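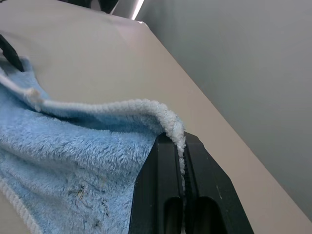 Snagged Cloth Fault: Frequently Asked Questions
Last updated August 12, 2021

What went wrong in March?
The two-arm folding cell at Gorwood stopped letting go. It would pinch the hem of a cloth, finish the fold, open its fingers, and the cloth would come right back up with the arm! Kilian Wieser logged 371 of these in the first 1,000 folds.

Was it the software?
We were sure it was. Kazimír Hubáček spent 2 days on the release timing and learned a lot (great logs, if you like logs), but the fault stayed.

So what was it?
Lint. Long-pile fleece sheds, and the looped white edging catches on anything packed into the finger slots.

Does it happen with every fabric?
No. Flat cotton runs beautifully. Shaggy fleece is the tough one, and that's why we love testing with it.

Is a snag dangerous?
It can be. The arm may swing a cloth into its partner. Press the stop before you reach in, every time, even for a tiny thread.

How do I clear one?
Stop the cell, open the fingers by hand, and ease the hem out sideways. Don't yank it. Then brush out both slots.

How often should I clean the fingers?
Every 5 batches on fleece. Ollberg site does it at shift change too, and their fingers look terrific.

Can I use a stained cloth?
Sure, for practice folds. Keep it out of the scored runs.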